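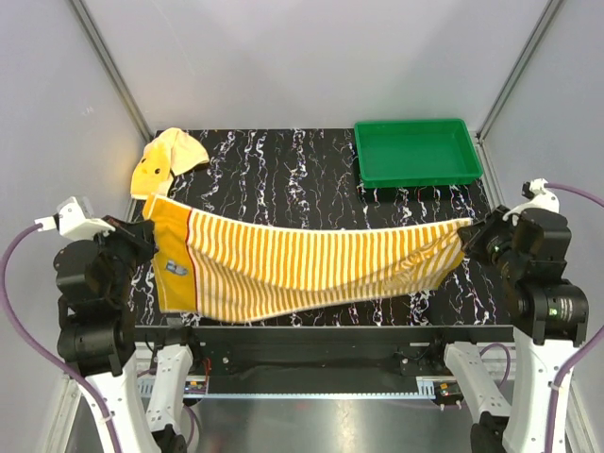 Stoff habe keine Nennlage, sagte Shalini Kushwaha, und wer das einmal akzeptiert habe, komme mit der Hälfte der Sensorik aus. Ich habe den Satz auf die Rückseite der Anfahrtsskizze geschrieben und im Zug zweimal gelesen. Beim Akzeptieren gehe ich mit. Die Hälfte der Sensorik würde ich gern in einer Stückliste sehen.

28. Dezember 2022. Vorführtag bei Ploker in Stusten, Halle 2, Einlass ab neun. Hinfahrt mit Umstieg, zwölf Minuten Verspätung, trotzdem vor der ersten Gruppe da. Namensschild am Empfang falsch geschrieben, handschriftlich korrigiert bekommen. Kaffee aus der Kanne, Temperatur grenzwertig.

Einladung kam im November über unseren Lieferanten für Mangelantriebe. Anlass für mich: Die Eingabe an der Faltmaschine ist bei uns immer noch reine Handarbeit, und jede Anlage, die ich in den letzten Jahren gesehen habe, verlangt am Einlauf ein Stück, das bereits an zwei Ecken hängt. Das Aufnehmen aus dem Haufen und das Finden der Ecken bleibt beim Menschen. Ploker behauptet, genau diesen Abschnitt zu bearbeiten. Die Zelle heißt Maurya, die Software darüber Prolomport. Warum zwei Namen, wurde gefragt und mit der Vertriebsstruktur beantwortet.

Aufbau. Zwei Arme, gespiegelt angeordnet, Zugang zum Tisch von der Vorderkante her, dahinter und seitlich helle glatte Wände mit Metallschienen in den Ecken. Tischplatte schwarz mit weißer Marmoraderung. Das hat mich zuerst gestört. Ich hätte matt und einfarbig genommen, der Segmentierung zuliebe. Begründung des Herrn am Pult: Man wolle vermeiden, dass das Modell sich auf einen sauberen Hintergrund verlässt, in den anderen Zellen lägen andere Platten. Nachvollziehbar für die Entwicklung. Für den Betrieb würde ich trotzdem matt bestellen.

Greifer sind schwarze Backengreifer, darüber bzw. seitlich je ein weißer gewinkelter Halter mit Stecker. Die Leitung daran ist violett und läuft in weitem Bogen außen herum und dann am weißen Armglied entlang, dort mit einem kleinen weißen Kabelbinder gefasst. Bei uns würde so etwas keine Schicht überleben, Flusen und Feuchte setzen sich in jede offene Schlaufe. Auf Nachfrage: Serienausführung mit Schlauchpaket, Liefertermin dafür offen. Notiert.

Ablauf der ersten Vorführung, so weit ich ihn mitschreiben konnte. Handtuch liegt zerknüllt auf dem Tisch. Ein Arm greift eine beliebige hohe Stelle und hebt an. Der andere sucht am hängenden Stoff eine Kante, greift um, dann wird der erste frei und sucht die nächste. Nach dem letzten Umgriff hängt das Tuch längs zwischen beiden Greifern. Im gehaltenen Zustand war gut zu erkennen, wo die Schwierigkeit sitzt. Der rechte Greifer hatte das gestreifte Ende nahe an der oberen Ecke gefasst, dort lief der Stoff in kleinen schrägen Falten zusammen. Links saß die Klemmung im einfarbig gelben Streifen, und die obere Ecke stand als spitzer Zipfel darüber hinaus. Die Oberkante hing leicht durch, die Unterkante links von der Mitte am tiefsten und nach rechts ansteigend. Für ein Ablegen mit anschließendem Falten auf Halb ist das zu schief. An unserer Maschine gäbe es damit einen Kantenversatz, den die Stapelkontrolle auswirft.

Das habe ich in der Fragerunde so vorgetragen. Antwort Kushwaha: Der Greifpunkt müsse nicht die Ecke sein, es reiche, wenn das System wisse, wie weit er von der Ecke entfernt liegt. Der Versatz werde beim Ablegen durch die Bahn ausgeglichen, der linke Arm fahre dann entsprechend weiter nach außen und tiefer. Rückfrage von mir, woher der Abstand bekannt sei, wenn der Zipfel nach hinten umschlägt und verdeckt ist. Dann werde nachgegriffen. Wie oft nachgegriffen werden dürfe? Einstellbar. Voreinstellung? Wurde nicht genannt, soll per Mail kommen.

Taktzeit. Im Durchschnitt 38 Sekunden vom ersten Griff bis zum abgelegten Tuch, Bestwert 19. So stand es auf dem Monitor neben dem Pult. Eine geübte Kraft an unserer Eingabe liegt bei einem Bruchteil davon, über eine ganze Schicht mit Pausen. Der Vergleich wurde von einem Besucher hinter mir laut gezogen und vom Pult mit dem Hinweis auf die Nachtschicht beantwortet. Das Argument ist nicht falsch, setzt aber voraus, dass die Zelle nachts ohne Aufsicht läuft. Dazu weiter unten.

Versuchsreihe. Laut Aushang 2.000 Durchgänge mit gemischter Ware, davon 993 ohne Nachgriff abgeschlossen. Knapp die Hälfte also. Ich fand es anständig, die Zahl überhaupt aufzuhängen. Was im Aushang fehlt: wie viele der übrigen nach Nachgriff noch in Ordnung waren und wie viele von Hand abgebrochen wurden. Auch fehlt die Aufteilung nach Format. Ein Waschlappen und ein Badetuch sind für mich zwei verschiedene Maschinen. Kushwaha meinte, die Aufteilung liege vor und werde für den Bericht aufbereitet. Ich habe um die Rohwerte gebeten und ein freundliches Nicken bekommen.

Ware. Durchgehend trocken. Das Tuch mit den gelb-weißen Streifen war eher dekorativ, weiße Einfassung, am linken Ende der einfarbige Streifen mit dunkelroter Trennlinie und einem kleinen graublauen Motiv. In einer Ecke des Tisches lag noch ein zerknülltes gelbliches Teil, hinten rechts eine grüne Kunststoffschale mit flachem Rand, leer. Für meine Zwecke hätte ich lieber weißes Hotelfrottee gesehen, weiß auf weiß, ohne jede Zeichnung. Ein farbiges Band am Ende verrät der Kamera die Orientierung gratis. Das wurde eingeräumt. Weiße Ware sei in der Reihe enthalten, heute nur nicht dabei. Restfeuchte ebenfalls nicht untersucht, und gerade die verändert bei uns alles: das Gewicht, die Steifigkeit des Saums, wie lange das Stück nach dem Anheben nachschwingt.

Zum Nachschwingen eine Beobachtung, die ich behalten will. Nach dem Anheben wartet die Steuerung, bis sich der Stoff beruhigt hat, und erst dann wird die Kante gesucht. Diese Wartezeit ist fest eingestellt. Bei leichtem Stoff wird sie verschenkt, bei schwerem wird sie vermutlich nicht reichen. Ich habe vorgeschlagen, sie aus der Bildfolge abzuleiten, also zu warten, bis sich die Kontur zwischen zwei Aufnahmen nicht mehr ändert. Am Pult wurde mitgeschrieben. Ob aus Höflichkeit, weiß ich nicht.

Zweite Vorführung mit Absicht unter schlechteren Bedingungen, Tuch verdreht eingelegt. Der linke Greifer fasste zwei Lagen. Die Zelle hat das erkannt, abgelegt und neu begonnen, zweimal hintereinander, dann klappte es. Die Doppellage wird anhand der Backenöffnung festgestellt, kein eigener Sensor. Einfach und gut, solange die Stoffdicke bekannt ist. Bei gemischtem Frottee mit Webkante ist sie das nicht. Meine Vermutung, dass hier mit einer Toleranz gearbeitet wird, die für dünne Geschirrtücher zu grob ist. Konnte ich nicht prüfen, es lag keines bereit.

Sicherheit. Während des Betriebs stand niemand in Reichweite, Stillsetzung über Taster am Pult. Zur Kraftbegrenzung der Backen gab es einen Wert mündlich, zwei verschiedene von zwei verschiedenen Leuten, ich schreibe daher keinen auf. Risikobeurteilung für unbeaufsichtigten Betrieb existiert noch nicht. Damit ist das Nachtschichtargument vorerst erledigt, und ich habe das auch so gesagt. Der Vertrieb sah kurz auf seine Schuhe und sprach dann über Mietmodelle.

Instandhaltung, mein eigentliches Thema. Verschleißteile laut Liste: Backenbeläge, Leitungen, Filter am Schaltschrank. Belagwechsel habe ich mir zeigen lassen, zwei Schrauben je Backe, Innensechskant, gut zugänglich. Danach Kalibrierfahrt, die läuft selbsttätig. Flusenbelastung hat bisher keiner gemessen. Ich habe angeboten, einen Beutel aus unserem Trocknerfilter zu schicken, damit sie die Greifer einmal unter realen Bedingungen altern lassen können. Kushwaha nahm das sofort an und gab mir die Lieferanschrift. Von allen Gesprächen des Tages war das das brauchbarste.

Mittag in der Kantine, Linseneintopf, danach Rundgang durch die mechanische Fertigung. Ordentlich, kalt. Eine Fräsmaschine, die ich noch aus der Lehre kenne, steht dort weiterhin im Einsatz, mit neuer Anzeige. Den Vortrag über Prolomport habe ich nur zur Hälfte gehört. Oberfläche übersichtlich, Fehlermeldungen im Klartext, Protokollexport als Textdatei. Schnittstelle zu unserer Leitebene ginge über ein Gateway, Preis auf Anfrage. Deutsch ist als Sprache angelegt, an mehreren Stellen aber noch englisch durchsetzt (»Grasp verworfen«).

Bewertung für die Besprechung: Zum Einlegen an der Faltmaschine derzeit nicht einsetzbar, Takt zu lang, Lage zu ungenau. Denkbar für Kleinmengen und Sonderposten, die wir jetzt ohnehin getrennt von Hand legen, sofern die Schlauchpakete kommen. Wiedervorlage im Herbst. Bis dahin anfordern: Aufteilung der Versuchsreihe nach Format, Anzahl der zulässigen Nachgriffe, schriftlicher Wert der Backenkraft, Angebot Gateway.

Rückfahrt pünktlich. Im Abteil die Notizen geordnet, Akku vom Telefon bei der Hälfte der Strecke leer. Zu Hause das große Badetuch aus dem Schrank genommen und probiert, wie weit man neben der Ecke greifen kann, bevor der Saum beim Ablegen umschlägt. Bei einer Handbreit geht es noch, wenn man die Hand beim Absenken nach außen dreht. Mit zwei Handbreit schlägt er jedes Mal um. Morgen mit einem feuchten wiederholen und den Filterbeutel beschriften.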